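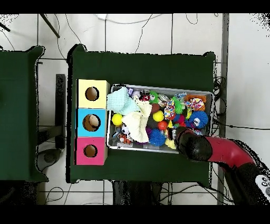 4. Setting up the sorting boxes

The Voststead set comes with three cubby boxes (yellow, blue and pink) and one shallow metal tray. The toys are not part of the set. Use the ones you have, or see the starter list in section 9.

4.1 Before you start

Clear a table at least 70 cm deep. A dark, plain cloth or tabletop makes small toys easier to spot. Wipe the tray with a damp cloth and let it dry.

Check each box for torn cardboard around the round hole. The paper covering sometimes lifts there after a few months of use. Press it down with white glue and leave it overnight.

4.2 Placing the boxes and the tray

1. Stand the boxes side by side along the left end of the table, touching each other, with the holes facing the person who will sort.

2. Put yellow at the far end, blue in the middle and pink nearest you. The activity cards in section 6 assume this order.

3. Set the tray to the right of the boxes. Leave a gap wide enough for a hand.

4. Left-handed users can mirror the whole layout. Turn the cards over for the mirrored version.

4.3 Filling the tray

1. Lay the cloths in first. One knitted and one fleece is a good pair, as the two feel quite different. Fold one and leave the other crumpled.

2. Add the larger toys, such as spiky rubber animals and rope knots. Spread them out so that no one kind ends up in a single corner.

3. Add balls last. They roll into the gaps and stay put once the tray is full.

4. Tuck a few small animals (a panda, a tiger) partly under the others. Leave some of each one showing for beginners.

5. Push down lightly with a flat hand. Nothing should stand so high that it falls over the rim when the tray is moved.

Note: A full tray is harder to sort than a half-full one. For a first session, take out the cloths and use about 18 toys.

4.4 Checking the fit

Try the largest toy in each hole before the session. Soft toys and cloths can be squeezed through, but a stiff toy that catches on the edge will tear the cardboard. Keep anything too big in the tray and use it as a "stays here" item – the cards allow for this.

CAUTION: Do not let children under three use the set. Small balls and loose eyes on novelty toys are a choking hazard. Pull on any glued parts before each session and throw out toys that have come apart.

CAUTION: Do not carry the tray by one side when it is full. Hold it under both short ends.

4.5 Emptying the boxes

Lift each box and tip it over the tray, hole down. If a cloth is stuck, reach in and pull it out by a corner. Do not shake the box or strike the back panel.

Replacement boxes are sold singly. Write to Kevser Değirmenci at the Voststead parts desk and give the color.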